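July, early, kitchen

Woke at five with my jaw clenched and a tune from the choir concert stuck behind my eyes. Margit has us doing the Grikden piece again in the fall, all 14 pages of it, and the altos get one note for most of page six. I have sung that note in the shower. I have sung it at a red light. The man in the next car rolled up his window.

Rehearsal last night ran long. Wiebke wanted to talk about the robes, which she would like to be plum. Elfriede said plum makes her look embalmed. We then spent the better part of an hour on whether burgundy is a kind of plum, and I ate four of somebody's lemon bars to stay out of it. The quote for new robes came to 3087 dollars. We have 600. Wiebke feels this is a matter of attitude.

Shoshana drove me home and said she might quit and take up something quiet. She says this every July. Last year it was pottery, and she lasted two classes and gave me the bowl. It holds one egg, if the egg cooperates.

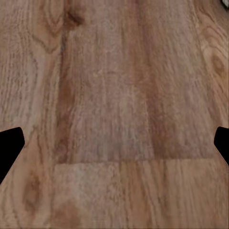
Anyway, I have to decide about the solo. Margit offered it to me by the coat rack, in the voice people use to tell you your taillight is out. It's 3 lines. I said I'd think about it, as though there were a great many demands on my time, and then came home and watched two hours of a show about people buying barns.

The trouble is that Roswitha wants it. She hasn't said so, but she has started humming it while she stacks chairs – a little louder each week, and better than me, if we're keeping score. I could be gracious and let her have it. I could also be gracious afterward, with flowers.

Need to call the dentist about the jaw. Need eggs. Return Elfriede's casserole dish before she brings it up in front of the tenors again.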